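Reward charts and the marble jar

Our school went over to whole-class rewards in August, which is to say a box of printed charts turned up in my pigeonhole with a note from Ghazal Parsa asking us all to "give it a fair go". I've been teaching seven-year-olds long enough to have given a fair go to traffic lights, a paper caterpillar and a thing with clothes pegs. So I read the booklet with one eyebrow up.

The scheme is called Vasham. You get a chart with 200 squares, and the class colours one in whenever everybody does something right together. Fill a row of 10 and there's a small treat. Fill the lot and there's a big one, which the booklet suggests could be a pyjama day. I did the sums on the back of the register and at the pace it recommends we would be in our pyjamas some time after the summer holidays, with a different teacher.

My main grumble is with "everybody". I have one boy who can't sit still on a carpet for love or money, and the other children worked out within a morning that he was the reason the row wasn't filling. They told him so, too. The booklet calls this "positive peer encouragement". I'd call it something else, and so would his mum, who was waiting for me at the gate.

Shahram Karimi across the corridor swears by it. His row was full before lunch on the first day. Then again, Shahram's class would line up nicely for a fire drill in a hailstorm, and I suspect they'd have done the same for a blank sheet of paper. I asked him what he would say if I took the chart down and nobody behaved any differently. He said I was being difficult. Possibly.

What I went back to

After a couple of weeks I put the chart on the side of the filing cabinet, where it still counts as displayed, and got the old marble jar out. My rules are looser than the booklet's. Any child can earn a marble for the class and no child can lose one. I don't announce what earns them. When the jar is full we vote on a game, and it is always wink murder, and I have stopped pretending to be surprised.

Is it working? I don't know. Tidying up is quicker than it was. It was also quicker by this point last year, when I was doing nothing at all apart from putting on a song. Tahmineh Moradi, who has the class above, reckons children settle down in the autumn whatever you hang on the wall and we all give the credit to whichever thing we'd just paid for. I'd like to see someone test that. I don't think the people who print the charts will be first in the queue.
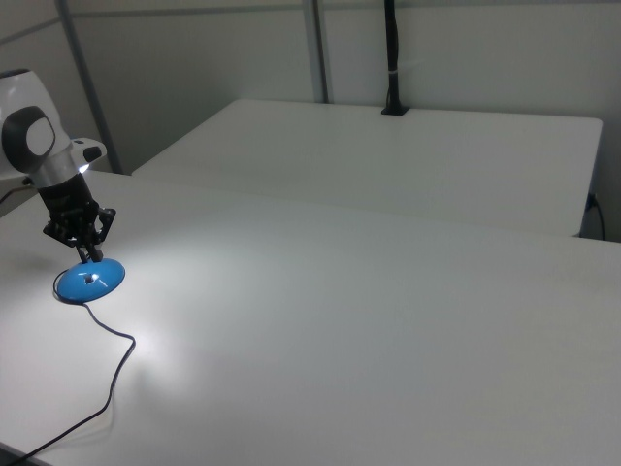

If you have to use the chart anyway

Cut it up. One strip lasts my lot long enough to stay interested. Let the children choose the treat before you start, or you'll be stuck with six opinions and a sulk at ten past three. Leave the "class target" box empty. And if a parent asks what the research says, send them to whoever ordered the charts. I did, and I haven't heard back.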